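Onness Shared Workshop — two-arm build, monthly meeting
Sun 5 December
Minutes by me again, so blame me for the spelling

We started late because I had the key and forgot I had the key. Sorry, all. The September minutes were approved with one fix: the power supply came from Justalance, and I'd written down the wrong shop.

Money first. We've spent 2,091 dollars on the build so far, and that includes the return shipping on the bad motor. Muchen Xiong asked if we could hold off on buying anything else until the new year and everyone said fine (I said it a bit sadly, I wanted the nicer gripper pads).

Then the fun part! The job we agreed on is sorting artificial flowers, roses from hydrangeas, with both arms working from opposite sides of the table. Stems are the headache. They're long and thin and they cross over each other, and a gripper that goes for one bloom can easily drag its neighbor along. We talked about starting every run with the stems laid apart, but I think that's cheating and I said so. 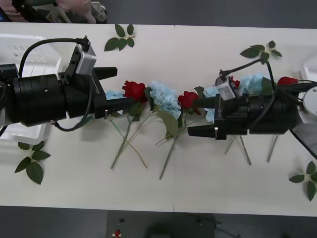
Tomoyo Nomura thought we should grip lower, on the stem just under the head, and leave the petals alone completely. She'd also like the loose leaf sprigs off the table until the arms can handle the flowers by themselves. Agreed on the sprigs. On the grip height we went back and forth for ages — Muchen worries the fingers will close on a leaf — and ended up deciding to try it both ways and write down the misses.

Cables. The camera cables loop over the top of the arms and I'd like more clips on them before we turn the speed up. Muchen will print 2 and see if they hold.

The Florkport open day: they've offered us a table. We said yes, slow speed only, and somebody stays by the stop button the whole time.

To do before next time:
Muchen — cable clips
Tomoyo — grip height test, with notes
Me — write back to Florkport, get a second key cut

Next meeting is same place, same time, and I'll bring the key.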